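Wiping down (table cleaning)
By Bożena Rutkowska
September

Wiping down is the cleaning of a flat surface, usually a table or counter, with a cloth, sponge or disposable wipe. Done after meals mostly. Different from scrubbing (more force, a brush or pad) and from dusting, where no liquid is used.

Cloths. Cotton rags oldest. Thin disposable wipes came later and are often sold with a printed pattern, stripes, zigzags or dots, in one color. In the Samimbridge area the best known are Wekura wipes, packs of 40, and the heavier Tarar cloth, packs of 18. Both can be rinsed and used again for a while, though a cloth that has picked up coffee or sauce tends to keep the mark.

Surfaces. White tops are thought of as hard to keep clean. They aren't really harder, the dirt just shows more. Tan and yellow-brown marks stand out most: tea, coffee, gravy, cooking oil. Crumbs too. The line where a table meets the wall gets missed alot.

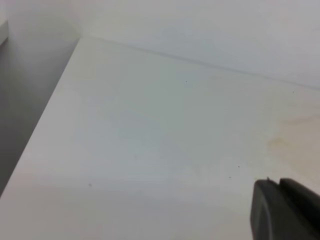
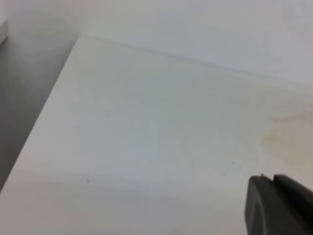
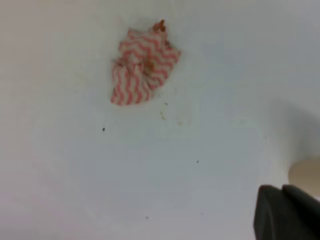
White tabletop against a wall; yellowish-brown stain on a white surface, right side (second picture); bunched zigzag wipe with brown staining (third).

Method. Crumbs first, dry, into the hand or a bin. Then a damp cloth, back to front, folded so there's a clean side to turn to. A bunched cloth covers less and leaves streaks. Dried stains: lay the wet cloth over them for up to 29 minutes, then wipe. Rinse, wring, go over again. Dry with a second cloth if the top is unsealed wood.

Name. "Wipe down" as a noun is common in cafe and kitchen work. The Skindley household handbook gives it a page of its own, item 669, and seperates it from the "wipe over", a quick pass with no rinsing. Few people outside Skindley keep the two apart.

See also: dishcloth, sponge, table linen.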